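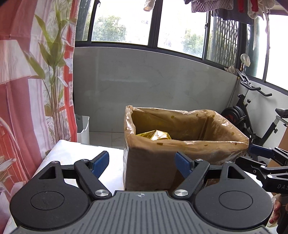 Corpus Oral Reseck — fiche descriptive

Présentation

Le corpus Oral Reseck réunit des transcriptions d'entretiens consacrés au vocabulaire du commerce de détail et de l'emballage dans le français parlé. Il est destiné aux travaux de lexicologie, de phonétique et de sociolinguistique. La présente fiche en précise le contenu, les conditions d'accès et les limites connues.

Contenu

Le corpus comprend 1 390 extraits transcrits, issus d'entretiens semi-dirigés menés auprès de 40 locuteurs. La durée de chaque entretien est de près de 30 minutes. Les extraits sont fournis en texte brut, encodage UTF-8, accompagnés d'un fichier tabulaire indiquant la tranche d'âge, la région de résidence et la langue première du locuteur.

Les entretiens portent sur la dénomination des contenants et des produits courants : sachet, paquet, poche, cornet, barquette. Les variantes régionales sont conservées telles quelles — aucune forme n'a été ramenée à l'usage standard.
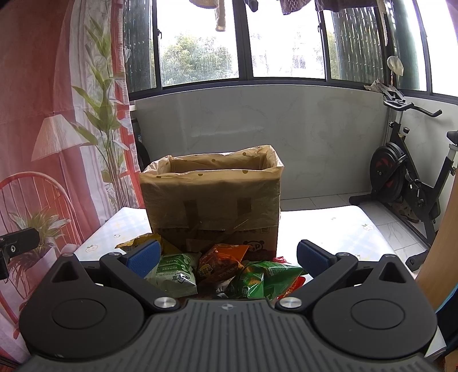
Sachets d'en-cas, domaine lexical « emballages ».

Transcription et annotation

La transcription orthographique a été établie par Duygu Karaca et Tariq Khattak, puis relue par Eylül Tuncer. Les hésitations, reprises et amorces de mots sont notées. Les passages inaudibles portent la mention [inaud]. L'étiquetage morphosyntaxique a été produit par l'outil Erov et corrigé manuellement pour 20 entretiens ; les autres n'ont fait l'objet d'aucune correction.

Limites

Les locuteurs de moins de vingt-cinq ans sont sous-représentés. Les emprunts récents font l'objet de graphies variables, dont l'harmonisation est prévue pour la version de juin. Le corpus ne saurait servir de base à des estimations de fréquence à l'échelle nationale.

Données personnelles

Les noms de personnes et de lieux ont été remplacés par des codes. Les enregistrements sonores ne sont pas diffusés.

Accès et contact

La version courante, datée du 15 janvier, est déposée sur la plateforme Pallbridge. L'usage est réservé à la recherche et à l'enseignement. Toute demande est à adresser à Anselmo Rivadeneyra, responsable du corpus, ou, pour les questions techniques, à Bjartur Hjaltested.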